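Handout 2: Budgets, land and the law that ties them together

Module: Public Finance in Small States
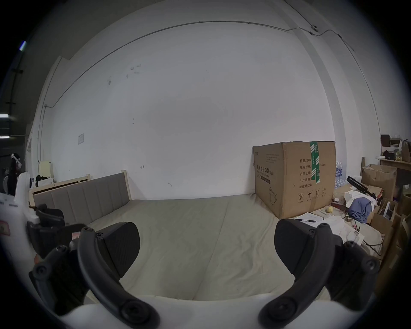
A national budget does two jobs. It sets out what the government plans to spend and raise in the coming year, and it carries with it any changes to the law needed to make those plans work. In this handout we look at the second job, using the lease income rules in Drotance.

Background

Drotance has had a form of registered customary land since 1816. Most of it is held by family groups and cannot be sold. It can be leased, and the leases are handled by a public body, the Groditier Land Office. The Office collects rent from tenants, takes a fee and passes the remainder to the landholding group.

Until the last budget, 70 per cent of the rent reached the group. The rest covered the Office's fee and a payment to the district. Landholders in Dramwood had long complained that the district payment bought them very little. Those in Tiêu, where the leases are mostly for farming, were more worried about late payment.

What the budget changed

The budget speech announced two measures. The first removed the district payment and replaced it with a grant from central funds. The second required the Office to pay landholders within a fixed period after rent comes in. The grant appears in the spending estimates. The payment rule does not, as it costs the Treasury nothing directly, and had to be put in a separate amending Bill.

Points to note

A budget speech is not law. Until the Bill passes, the old split of the rent applies.

The grant has to be voted each year. The district payment was fixed in statute, so districts have swapped a small, steady income for a larger one that a later government could cut.

Opposition members supported the payment rule but voted against the estimates. Students often find this odd. The two votes are separate, and a member may take a different view on each.

Reading for the seminar

Read the land section of the budget speech and clauses 1 to 4 of the Bill. Come ready to say who gains in the first year and who carries the risk after that. Bring a written note of no more than one page.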